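Can It Do My Chores Yet? Pictures From a Year of Asking

I've been nagging people about household robots for longer than I'd like to admit. It started with me standing over a sink full of dishes after a dinner for nine, thinking that surely by now somebody had built a thing for this. Somebody sort of has! Several somebodies, in fact, and they are all a lot more patient with my emails than they need to be.

So this page is part gallery, part diary. I went to see a few workshops, I got my hands on some pictures of chores from up close, and I asked everybody the same question, the one my sister always asks me: can it do the dishes, yes or no? The answer is "some of them, on a good day, if you're not in a hurry." I'll take it (I'm never in a hurry about dishes).

The first place that let me in was Brendau, a small outfit working on kitchen pickup. Picking up a cup sounds like nothing. My nephew could do it before he could walk. But Panagiotis Sarantis, who put up with me for a whole afternoon there, told me cups are where he sends every new person on day one, and they come back humbled. A cup is round, so it wants to roll. It's light, so it tips if you touch it too high. Lots of them get skinnier toward the bottom, which means flat fingers pressing on the sides can slide up and off. Squeeze harder and a thin one folds in on you.

Their favorite test is the dull one. Same cup, same spot, 200 tries, and somebody writing down every miss. After that they move the cup a little and do it all over again. I lasted through maybe a dozen before I went looking for coffee. 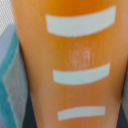

Orange with three white stripes, and so close it's gone soft. At this range it's nearly all cup (or bottle, I go back and forth).

What gets me about a view like that one is how little there is to go on. When I reach for a cup I've already seen the counter and the other cups and the cat heading toward all of it, and my hand just goes. Up this close you get color and a couple of slanting sides. The stripes are kind of nice, though, because they bend with the surface and you can tell it's round just from them. I asked Panagiotis if stripes help the software too and he gave me a long answer that I think was "sometimes."

See-through stuff is the next headache. Plain clear glass is the worst of it, he said, and tinted plastic is somewhere in the middle. I went home and lined up everything in my cabinet from easiest to hardest, and let me tell you, I own a lot of hard cups.

The shop-floor side is further along, or at least it's further along at being boring, and boring is what you want there. I talked on the phone with Normunds Tamošiūnaitė, who helps set up packing lines at Jurić. Their machine moves the same tubs all day long, more than 275 an hour when things go well, and it's good at it! Then a supplier changed the lid and everybody had a bad week. A person would have looked at the new lid, shrugged, and carried on.

That's pretty much where I've landed on the whole business. If the job stays put, a machine can have it. My kitchen does not stay put. There are 2 kinds of mess in it on any given night, mine and the kids', and neither one looks the way it did the night before.

Would I buy one? Not this year. I'd want it to clear a table without me moving things into place for it first, because at that point I've already cleared the table. Laundry I'd pay silly money for, but every single person I asked about fitted sheets laughed at me, so I guess I'm still on sheets.

I'm hoping to get over to Bomeo in November to see them try putting groceries away, and I'll add pictures when I do. If you work on this kind of thing and don't mind a visitor who talks too much, drop me a line. I bring cookies.

Page last updated September 4, 2026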